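Masri Case Manager: User Guide
Section 4. Setting up a new claimant matter

4.1 Before you start
You need a fee earner login and the signed client agreement. Support staff logins can view a matter but cannot open one.

4.2 Opening the matter
1. Select New Matter from the Firen toolbar.
2. Choose Injury: Employer Liability.
3. Enter the claimant's full name and date of birth.
4. Enter each defendant on a separate line. Do not join two defendants with "and".
5. Click Save. The matter number appears at the top right.

Note: The Notes field holds 138 characters. Longer text is cut without warning.

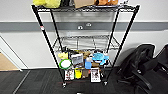
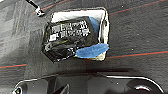
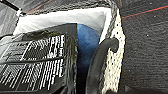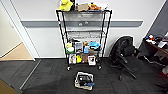 4.3 Setting the limitation date
1. Open the Key Dates tab.
2. Enter the date of knowledge.
3. Check the limitation date that Masri fills in. Overtype it if a different period applies.
4. Set the first reminder. The default is 21 days before the date.

Caution: Closing the tab before clicking Confirm deletes the reminder. The limitation date itself is kept.

4.4 Attaching medical records
Upload PDF files only, up to 20 files at a time. Each file must be under 100 MB. Scans from the Jestisley portal must be renamed first; the system rejects file names with a slash.

If a matter is locked, contact Pallavi Tomar in Systems.

Section last revised 22 August 2021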